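Kunley parallel gripper and setup software: a long-term review

By Shabnam Magsi
Mar 12, 2019

I have been putting off writing this one up, mostly out of affection. When you have spent a whole winter with a piece of equipment it gets hard to be fair to it, and I wanted to get past the honeymoon before I said anything in public. So pour yourself something warm, because I do go on.

The Kunley is a two-finger electric gripper, sold either on its own or with a setup package that lets you work out your wrist camera view and your approach moves on a computer before you bolt anything to anything. I bought the package. It came to $375 on top of the gripper, and I grumbled about it for a good week, and then I stopped grumbling.

Our cell is a small one. One arm, one table, and a Toler feeder that drops molded caps into a tray so the arm can pick them up and set them in a box. The old gripper was air-powered and had been leaking since before I took over the cell, and every morning began with me on my knees listening for the hiss (my own knees were the first to vote for electric!).

Mounting took me a morning. The bolt pattern matched our arm, the cable was long enough to reach the control box with a decent loop left over, and the printed guide was written by somebody who had clearly done the job with their own hands. My one complaint here is the connector, which goes in at an angle that makes you want three wrists. Do the connector first and the bolts second. The guide has it the other way round, and I did the whole thing twice.

Now, the software, which is where most of my time went and where I have the most to say. You load the gripper model, put it in a room, place your camera on the wrist and look at what the camera would see. The rooms that come with it are ordinary furnished ones and you can swap in your own shapes later. I stayed in one of the stock rooms for days, just nudging the camera back and tilting it a hair at a time, until I could see both fingers and the space between them with the floor showing through. The gripper body takes up a big share of the bottom of the view, and I decided I could live with that, as what I care about is out past the fingertips.

The lighting deserves a paragraph to itself. In the view I settled on, the inner face of the right finger goes nearly white and the inner face of the left one stays a soft gray, and if your vision program finds fingers by brightness, that difference is going to bite you. I would much sooner learn that sitting in a chair with a cup of tea than standing at the cell with the feeder running.
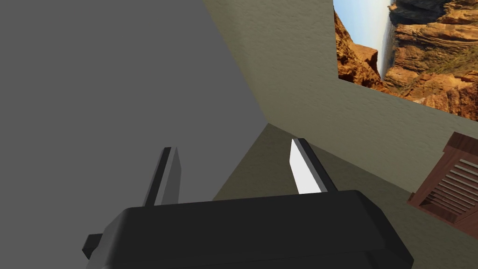
Triệu wrote in after I posted my first notes back in January: I run the same gripper, and I'd warn people not to trust the simulated view for focus. Everything looked sharp on my screen, near and far. On the real arm my fingertips were a blur until I moved the camera back and did the calibration over. Great for angles, though. I'd buy it again for the angles alone.

I agree with every word of that, and I would add that the calibration routine itself is quick once you have the knack. Mine takes 18 minutes from start to finish, including wiping the lens. I do it whenever the camera bracket has been touched, and I mean touched, even by a sleeve.

As for looking after it, there isn't much. Wipe the fingers, check the screws, put a dab of grease on the slides every 8 weeks. I buy the grease from Dastside, who sell it in a little tube with a proper narrow tip, and a tube seems to last forever. I have changed the finger pads once. They slide off with a small hex key, and the new set needed a short open-and-close routine before the grip force settled down.

Things I don't love: the software forgets your camera position if you close it without saving, and it doesn't ask. The model library is thin. And the help line is friendly but slow, so keep a spare set of pads in the drawer.

My score is 7 out of ten for the software and a point higher for the gripper. If you have an air gripper that still holds pressure, I'd say wait for the next software update. If yours hisses like mine did, go ahead and order one, and get the longer cable while you're at it.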